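# Ticket 317: left arm drops out partway through a reach

**Status:** open, workaround in place
**Rig:** two-arm chess table, shared workshop
**Control software:** Prorner
**Opened:** 14 Jun 2023

## Problem

Left arm loses its wrist servo when the upper link is stretched out over the board. Prorner logs "no reply, wrist" and then stops both arms. Right arm has never done it. Started in May after the cables were rerouted.

To reproduce: home both arms, send the left one to a tray position on the far right, repeat. It usually fails within a few minutes. With the left arm kept folded over its own half of the table it ran 70 moves with no error.

## Tried so far

1. Swapped the left and right power supplies. Fault stayed on the left.
2. Reseated every plug from the base to the wrist. No change.
3. Lowered the speed limit in Prorner by half. It fails less often but still fails.
4. Loaded the older Nivisitz servo settings. Worse, the arm sagged at the elbow. Put the current ones back.
5. Undid the cable clip nearest the elbow and held the cable by hand so it had slack. Ran 102 moves, no error.
6. Did the clip back up. Failed on move 2.

So it looks like the cable is being pulled tight at the elbow when the arm is near full reach. The right arm has a longer loop over the wrist and doesn't load the plug the same way.

## Workaround

Leave the elbow clip open. Don't send the left arm to the right-hand tray at full speed. If the stop does trip, cut power before moving the arm by hand, then home both arms again. Prorner will not pick up the old position after a dropout.

## Still to do

- Fit a longer cable from elbow to wrist. The Darthorpe kit one is too short for this route, so it will have to be made up.
- Check whether the crimp on the wrist plug is damaged. Needs a magnifier.
- Add a reach limit to the tray positions in the config. The tray could also move closer to the board, but then the right arm has to be taught again.
- Tape down the chess mat. It creeps on the tablecloth and the pick positions go off. Separate problem, will get its own ticket if the tape doesn't hold.

## Reach position

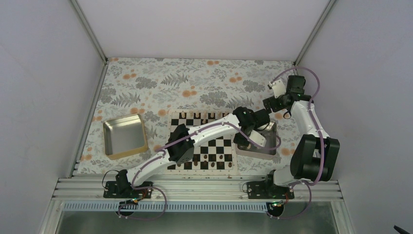
*Posted by Onyshchenko, workshop rig log*

Left upper link out across the board, with the gripper finger down at the second tray. The purple cable is clipped along the link. The green lights by both bases are lit, but they only show power at the base and stay on through a dropout, so don't use them to tell if the wrist is talking.

Please don't close this until the new cable has done a full run with the elbow clip shut. I'll add the log when I have it.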